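How to pack up a kitchen when you're moving in a hurry

Updated Feb 11, 2026
By Vesela Dervishi

Did this in October with not much notice. Two bedroom flat, small kitchen, way too many mugs. Writing it down while I still remember, mostly so I don't do it the dumb way next time.

What you need

Boxes, small ones. Book boxes are good. Big boxes full of plates can't be lifted by anyone.
Tape. More then you think.
Butcher's paper or old newspaper
Marker, the fat kind
Tea towels, all of them, they're padding now
A few zip bags

I got 14 boxes from the Groline depot and ran out. Ask the bottle shop or the greengrocer first, theirs are free and the wine ones have dividers already.

Step 1. Pull out what you'll use until moving day

One pot, one pan, a knife, a plate and bowl each, kettle. Put it on the bench and don't touch it. Everything else is fair game.

Step 2. Pantry

Check dates. Open flour, half bags of rice, the mystery lentils: eat it or chuck it. Unopened tins can go to a food bank. Tins are heavy so only half fill the box and put tea towels on top. Oil and vinegar: lid off, bit of cling wrap over the neck, lid back on. Stand them upright. I skipped this with the soy sauce. Don't skip it.

Step 3. Plates and glasses

Scrunched paper in the bottom of the box, a good thick layer. Wrap each plate in a sheet, stand them on edge like records. Not flat. Bowls can nest, with paper between. Glasses get paper stuffed inside and another sheet around the outside, heaviest ones at the bottom. Give the closed box a gentle shake. If it clinks, more paper.

Step 4. Drawers

Cutlery tray goes in as is, wrapped round and round with cling wrap. Knives rolled in a tea towel and taped, write KNIVES on it. Screws and little feet off appliances go in a zip bag taped to the appliance.

Step 5. Tape and label

Two strips along the bottom seam and one across. Write on the side, not the top, you can't read the top once they're stacked. Room first, then what's in it.

I use two tapes. Plain for ordinary boxes, red for anything breakable so whoever's carrying can tell from across the room.
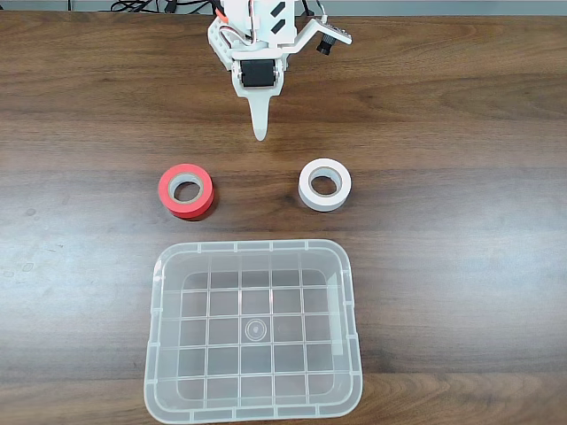
Red roll and white roll, plus an empty clear bin.

Clear bin is for last minute stuff. Kettle, tea, dish soap, sponge, scissors, loo roll. Goes in the car with you, not the truck.

Step 6. Fridge

Defrost the night before, old towels on the floor. Prop the door open. Esky for whatever's left.

Cost

Mine was $112 for boxes, paper and tape. Surkden do a kit but I haven't tried it.

Unpack the kettle first, then the beds, kitchen can wait til morning.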